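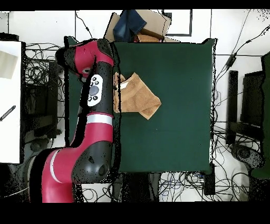
Robots and Everyday Chores: Frequently Asked Questions

Priladeo Home Guide > Appliances and Automation > FAQ

Readers write to us about housework robots more than any other subject on this site except dishwashers. The answers on this page were last gone over in September. Where we don't know something, we say so.

Jump to: General | Laundry | Kitchen | Floors and yards | Shops and workrooms | Cost and safety | Words used on this page

GENERAL

Can a robot do my housework yet?

Parts of it. Floors, lawns and windows have machines you can buy in a store, and they work well enough that many people keep using them. Anything that means picking things up, sorting them and putting them away is still mostly in the lab or in small paid trials. There is no single machine on sale that will walk into an untidy house and leave it tidy.

Why can a robot build a car but not put away my socks?

In a car plant the part arrives in the same place, at the same angle, every time. The robot repeats one set of motions and doesn't need to know much else. A sock can be anywhere, in any shape, inside out or stuck in a pant leg. The arm itself is strong and exact enough for both jobs. The hard part is working out what it is looking at and where to take hold.

I saw a video of a robot cleaning a whole kitchen. Was it real?

It may have been. Check three things. Was the video sped up? Many are played at several times normal speed, and there is often a small note in a corner. Was a person steering the robot from another room? This is called teleoperation and is a normal way to teach a robot, but it doesn't show what the robot can do alone. And how many tries did it take? One good run on film doesn't tell you about the runs before it.

Do these robots learn by themselves?

Mostly they learn from people. Someone guides the arms through a task again and again, the cameras and joint positions are recorded, and a program is trained on the recordings. After that it can often repeat the task with small changes, such as a towel of another color or one dropped in another spot. Larger changes, like a new room or a higher table, may send it back for more training.

LAUNDRY

Can a robot fold a towel?

Yes, and towels are where most groups start. A towel is a flat rectangle with four corners and no sleeves. Laid out flat, it is an easy job. Starting from a crumpled heap, it is a much harder one, and that's the version that matters at home – clothes don't come out of the dryer laid flat.

What makes a crumpled towel so hard?

A mug keeps its shape when you lift it. Cloth doesn't. Pull on one edge and the rest moves in ways that are hard to predict. Most of the towel is also hidden inside itself, so the cameras may see one corner, or none. The robot has to find something that looks like a corner, lift it, look again, find the next one, and so on until the thing hangs more or less open. A fold in the middle can look a lot like an edge, and a care label can confuse matters as well.

Color plays a part too. A tan towel on a dark green cloth is easy to pick out. A white towel on a white bedspread is not, and most of us have white towels.

How long does it take?

We timed one trial system, the Inskip folding station, on hand towels dropped in a heap. Its typical time was 93 seconds a towel. One of our staff, not hurrying, took less than 10. We also counted a run of 30 towels. The station finished most of them neatly, left a few with a crooked last fold and gave up on two, which it pushed to the side for a person to deal with.

What about shirts, fitted sheets and underwear?

T-shirts are coming along. Button-up shirts are poor. Small items tend to get folded into a lump, which may be all you want. We have not seen a fitted sheet done well by any machine, and we have asked every company we talk to. Pairing socks works when the socks are laid out singly and fails when they are in a pile.

Is there a laundry-folding machine I can buy?

For the home, we don't have one to recommend. Large commercial laundries have used folding machines for sheets and towels for a long time, but those are the size of a small truck, and a worker feeds each piece in by hand.

KITCHEN

Can a robot load the dishwasher?

In tests, yes, with plates and cups it knows. Expect it to be slow and to leave gaps a person would fill. Pans with food stuck to them are a problem, as the robot has to decide whether to scrape, soak or load. Sharp knives are usually kept out of trials altogether.

Can it cook?

There are countertop machines that stir, heat and weigh, and some of them are good. They are appliances with a recipe built in. You still wash and cut most of the food. Arms that cook in an ordinary kitchen are at the demo stage.

Can it wipe the table?

Wiping a clear table is one of the easier jobs for an arm. Clearing it first is the slow part. A robot that can wipe but can't move the mail, the keys and a half-full glass hasn't saved you much.

FLOORS AND YARDS

Are robot vacuums worth it?

For most homes with hard floors or low carpet, yes. They do best when they run often and the floor is kept clear. You will still want a regular vacuum for stairs, sofas and corners. Cables are the usual trouble. If you have a lot of cords on the floor, tie them up or block off that part of the room.

Do I still need to mow if I have a robot mower?

You'll still trim the edges. Steep banks and narrow strips may be beyond it. Keep children and pets off the grass while it runs, and don't run it at night, when small animals are out.

Is there a robot that picks things up off the floor?

A few are being tried. One of them, the Prorkex tidy cart, can lift toys and clothing from the floor and drop them in a bin. It does not know which toys belong to which child, and it treats anything soft as laundry. It did well with blocks. It did badly with paper and anything thin enough to lie flat.

SHOPS AND WORKROOMS

What chores do robots do in small shops today?

Moving things between two fixed points, packing boxes of one known size, loading a machine with parts from a tray, and sweeping large open floors. These are all jobs where the shop can be arranged to suit the robot. If your work changes from day to day, plan on much more setup time.

Could a tailor or a thrift store use one for sorting clothes?

Sorting by color or by rough type can be done now at a modest speed. Grading is different. Spotting a worn elbow, a missing button or a faint stain takes turning the piece over and looking at both sides, and denim that has faded on purpose looks a lot like denim that is worn out. We know of one reseller, Arnasia, that tried a sorting arm on mixed bags. The arm handled 136 pieces in its best shift. The store kept it for separating the towels and bedding and went back to sorting the clothes by hand.

Does the arm need a special table?

Not special, but it should be firm, at a set height and the same every day. A plain matte surface helps the cameras. Shiny tops throw reflections, and patterned ones get mistaken for things lying on them. Thin cloth covers should be fixed at the edges so the gripper doesn't pick up the cover along with the item.

How much room does it take?

More than the arm itself. Allow for its full reach, the controller, a screen, the cameras and somewhere for the cables to go. People forget the cables. If the arm will stand in a place people walk through, get them off the floor before anything else.

COST AND SAFETY

What does a chore robot cost?

Floor robots run from cheap to the price of a good washer. Arms meant for use near people cost far more, and the price you see often leaves out the gripper, the cameras and the setup. We don't list prices here as they change too often.

Are robot arms safe around children?

We would not put one in a home with small children today. Arms built to work near people do stop when they bump into something, but a stop can come after a knock or a pinch. Anything held in the gripper adds its own risk.

Do they record my home?

Anything with a camera can. Ask where the pictures go, how long they are kept and whether a person may look at them. If a company uses remote helpers to get the robot out of trouble, then a person can see into your house while they do it. One trial agreement we read kept video for 90 days unless the customer asked for it to be deleted.

Will it be cheaper than hiring a cleaner?

At the moment, no, apart from floors. A cleaner also notices the leak under the sink.

Should I wait?

If you want a floor cleaner, there is no reason to wait. If you want your laundry folded, we would not hold off on buying a dryer or planning a laundry room in the hope of one. A clear counter next to the dryer will be useful either way.

WORDS USED ON THIS PAGE

Arm: a jointed machine, usually fixed to a base or a stand, with a tool at the end.

Gripper: the tool that does the holding. Many have just two fingers.

Teleoperation: a person steering the robot live, from the same room or from far away.

Cycle time: how long one full job takes, from the start of one piece to the start of the next.

Deformable: anything that changes shape when you handle it, such as cloth, dough or a bag of rice.

Didn't find your question? Use the contact form at the foot of any Priladeo page. We read the mail on Thursday and add new questions here when several readers ask the same thing.

Related pages: Choosing a dryer | Laundry room layouts | Robot vacuums for pet owners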